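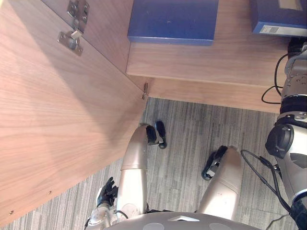

Gemholm Two-Door Low Cabinet, Wood Finish
Reviewed by Yayra Dramani

We bought this cabinet in January to get the box files off the desks. It cost 559, delivered flat in two cartons, and it replaced a Kisar unit whose runners had given out. I've had it in daily use next to my desk for long enough to say what works and what doesn't.

Assembly took most of a morning. The panels were drilled cleanly and the holes lined up. The instructions are drawings only, and the page for the hinges is printed too small. I fitted one door, found it sat low at the corner, and had to back the screws out and start over. Allow extra time for the doors.

The hinges are metal and they are the best part of the cabinet. Each one adjusts with a regular screwdriver, and the doors haven't dropped. They swing well out of the way, so you need clear floor in front. On our carpet they clear the pile, but only just. If yours is thicker, check before you order.

Storage is fine for office use. I keep box files in ours, and they slide in and out without catching.
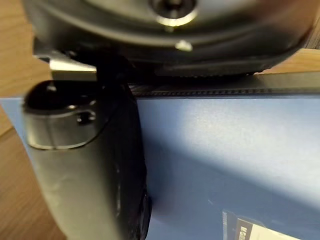

The light blue finish shows up well against the wood.

The inside shelf has held up under full files with no sag so far. I would have liked a second one in the carton. Gemholm sells extras, but they were out of stock when I asked, and the reply took a while to come.

The finish is a plain wood grain. It marks if you drag something across it — I have one scratch on the top already — and it wipes clean with a damp cloth.

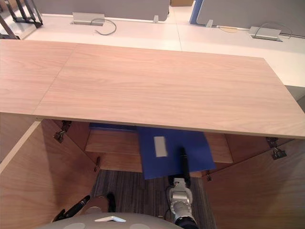

Photo: Adjoa Osei

Height was my main worry. Ours stands in front of a white desk with gray screens along the back, and I can still reach the outlet boxes on the desk over the top of it. The Tkachenko cabinet I looked at first was too deep for that, and at 700 it cost more.

No lock is included. For anything confidential you'll want a different model.

Four stars out of five. I took one off for the hinge instructions and the missing second shelf.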